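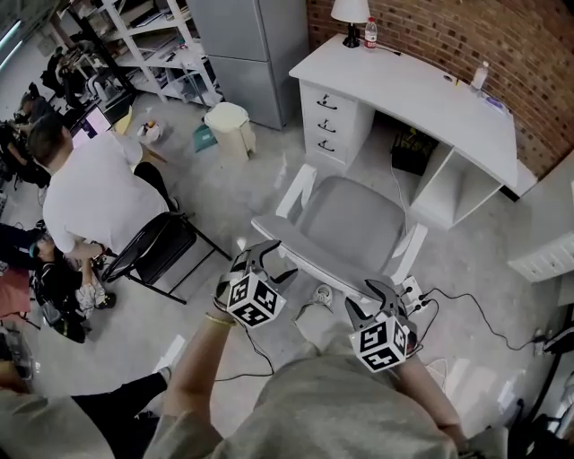 Bereket Bogale has said that the left hand was always going to go first, as its cable was the one that got stepped on. The remark refers to the Jellside tracking fault, a failure of paired hand-held grippers in which the recorded position of one gripper drifted away from its true position during use. The fault was first reported in June and was described in full in a notice issued by the Ranano workshop on October 15, 2018.

Background

The grippers concerned are held by a person, one in each hand, and used to carry out household and office tasks such as pulling out a chair or opening a drawer. Each carries a cube printed with black square markers, which a camera follows to work out where the gripper is. The opening of the fingers is sent separately, through a cable. The recordings are later used to teach a robot arm the same movements. At Ranano the arm was a Collurik, and the software joining the two streams was called Jellside.

The fault

When the signal from a gripper cable dropped out for a moment, Jellside was meant to mark the recording as incomplete. It instead filled the gap with the last good reading and carried on. When the signal came back, the camera position and the finger position were no longer matched in time. The delay grew with each dropout and was only cleared by restarting the program.

A person holding the grippers had no means of noticing this. The live display showed the two streams separately, and both looked normal.

Of 1710 recordings checked afterwards, 222 were found to be affected. Nearly all of these involved the left gripper. The chair task was the worst case, as the operator had to walk backwards while pulling and the cable lay across the floor behind the feet.

Incident

The fault came to light when the Collurik arm, running movements learned from the recordings, closed its fingers late on the armrest of a chair. The fingers met the armrest from the side and pushed it. The chair rolled into a desk and the arm followed it past its expected stopping point. Aileen Rivera, who was standing beside the desk, was struck on the forearm and bruised. The emergency stop was pressed by Sylvain Roussel and the arm halted in around 2 seconds, a time later judged too long.

Inquiry

The inquiry was led by Eugénie Lefèvre. Early suspicion fell on the markers, and two sets of cubes were reprinted without any change in the results. Bastien Tanguy then repeated the chair task while pulling the cable loose by hand, and produced the same delay at the first attempt.

The report gave the software as the main cause and the loose cable plug as a contributing one. It also noted that people had been allowed to stand within reach of the arm during the first run of a new movement.

Changes

Jellside was altered to end a recording at the first dropout. The plugs were replaced with a locking type supplied by Lemaire, and cables were to be kept clear of the operator's feet. The affected recordings were withdrawn. The stopping time of the arm was shortened by lowering its top speed, and a marked line was placed on the floor at the limit of its reach.

Tanguy objected to the lower speed, which he considered unnecessary once the recordings had been corrected. The limit was kept for first runs only.

See also

Emergency stop
Motion capture
Signal dropout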